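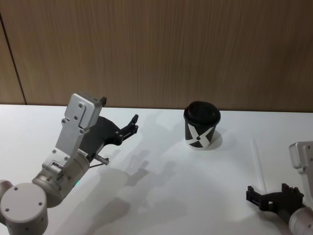 *Two-arm station at Brikora, with a lidded paper cup between the grippers.*

July 21, 2019 -- Brikora has moved two-arm handling stations into regular use at its drinks counter in the Jundska office complex, after a trial that began in January. The stations were supplied by Drivness and cover cup placement and handover. Drinks are still made by staff.

The counter serves around 700 cups on a working day. Under the old layout, one person per shift stood at the handover end and did little else. That post has been dropped from the schedule. The 13 employees who rotated through it now split their time between drink preparation, restocking and a new duty listed as station attendant.

Attendants clear stops, wipe down the fingers and log every dropped or crushed cup. Training takes 19 hours, paid at the normal rate. Darmawan Ismail, who leads the morning shift, said most stops are short and come from lids that are not fully pressed on. "You learn to check the lid before it leaves your hand," he said. "The arm will not do that for you."

The log for the trial shows 133 stops that needed a person. Przemysław Makowska, operations manager at Brikora, said no jobs were cut, though two open positions were left unfilled. Attendants have asked for a higher pay grade, and talks on that point continue.

A second site, at the Akgül building, is due to get the same equipment once its counter has been rebuilt -- the present one is too narrow for two arms.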